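Taking stock of an old Dell tower

5/15/19

I have been meaning to go through the old Dell desktop for a long time. It was the family machine, then it was the machine that held the scanner software, and for the last 3 years it sat under a shelf with a printer cable coiled on top of it. I wanted the files off it and I wanted to know which parts were worth keeping. This post is mostly notes for myself, but somebody with the same kind of case may get some use out of it.

Before opening it I made a list of what I hoped to get out of it:

The two hard drives, for the files
The power supply, if it still tests good
The SATA cables
The blue drive carriers
The case screws, because I never have enough of them

The side panel came off without any trouble. I put the tower on its side so the board faces up and worked from there. I like to look for a while before unplugging anything. With an office-style Dell, most of what you want to remove is held by a clip or a lever of some kind, and the trick is finding it before you start pulling. I have broken enough plastic tabs in my life to be slow about this part.

The drives are in the corner of the case, side by side, each one in its own blue plastic carrier. A flat blue cable loops over from behind them and comes down next to the bay.
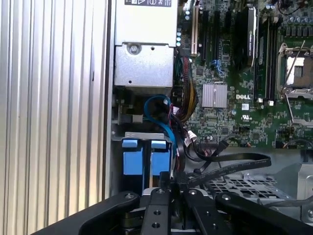
Power supply, blue cable and the two drive carriers.

The carriers are my favorite part of this design. On my next machine, a Stuno case I bought used, every drive goes in with four screws, and two of those are behind the other side panel. On the Dell you take off the cables, squeeze the carrier and slide it out. The blue plastic also tells you what you are supposed to touch. I wish more companies did that.

The order I use for drives is always the same. Data cable first, then power, then the carrier. The data connector is the one that gets damaged if you forget about it and pull the drive with it still attached. Hold it by the plug and don't pull on the flat part of the cable. If it has a small metal latch, press that down first. Power connectors can be tight, and a little side-to-side movement is fine, but keep it small.

I also put a strip of masking tape on each drive and write on it which bay it came out of. If you ever want to put things back the way they were, you will be glad to have that, and it costs nothing.

The rest of the case took longer to look over. The processor was already gone. I sold it along with the cooler a couple of years ago, to a man who was fixing up the same model, and I put the cover back on and forgot about it until now. So the socket is sitting there bare in its metal bracket. If you have a board like this, keep anything and everything away from those pins. They bend if you look at them wrong, and a board with bent pins is only good for scrap. I threw out the plastic socket cap years ago, which was a mistake. Replacements are cheap, and I have ordered one. 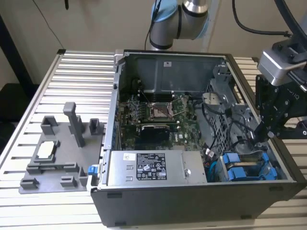

Posted by Sinda

There is still an add-in card in the board, below the socket. It is coming out, but last, after the cables are out of the way. I don't need it. I have a box for cards and it will go in there with the others until I get tired of the box.

The cables are the messy part. There is a tangle of black ones running over the drive cage, and a small bundle of red and orange wires with a white connector near the power supply. I left them alone at first and worked out what each one was for. On Dell machines some of the plugs are standard and some are not, and it differs between models, so I would not assume that a power supply out of one of these will run a board from another brand. Check the wiring before you plug it into anything. I learned that with a Vunen power supply that fit a connector perfectly and was wired differently, and that was the end of that board.

Then the drives. I started with the one I thought had the photos on it.
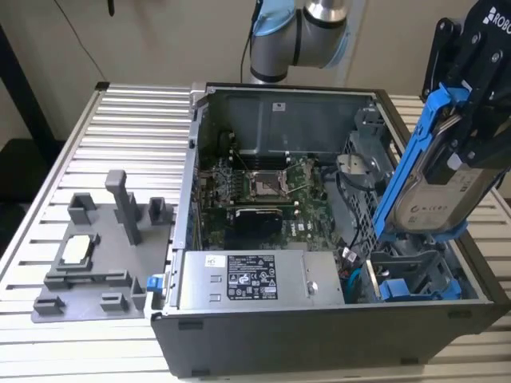

A hard drive in its blue caddy, tilted at the drive cage.

With any of these, don't force it if it stops partway. Look for the cable you missed. Keep the drive in its caddy until you need to take it out, since the caddy gives you something to hold that isn't the circuit board on the bottom. I read mine with a Biwott dock, and for that the caddy does have to come off, but it only flexes open at the sides.

I keep a text file of what is on every old drive in the house. The line for this machine, from the last backup I made, says 108 folders and 1,585 photos. I will compare that with what the dock shows me, and if the numbers match I will copy everything over to 2 places before I erase anything. I have no reason to think the drives are bad. They are old, though, and old drives should be copied first and sorted later. I used to do it the other way around, sorting on the original drive, and lost most of one summer that way.

While I had the case open I also went over the board itself. It is a decent board. The memory slots are black and in a row next to the socket, and there is a square silver heatsink on the chipset with DELL printed on the board beside it.
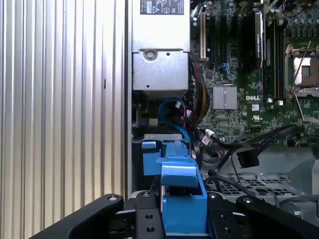 Green board, silver heatsink and the open CPU socket.

What I'm doing with each part, as of now:

Drives – copy, check, then keep one as a spare
Carriers – keep both, they live with the drives
SATA cables – keep, cable drawer
Power supply – test, and label it DELL ONLY in marker
Add-in card – card box
Motherboard – offer it to the man who bought the processor, otherwise recycling
Case – recycling

I went back and forth on the case. It is heavy and solid and I don't like sending metal out the door. But I don't have a use for it, and I said the same thing about the last one, which stayed in the garage until the feet fell off. The county takes electronics at the transfer station again at the end of May, so that is the deadline.

If the power supply turns out fine I will add a note here with the pinout.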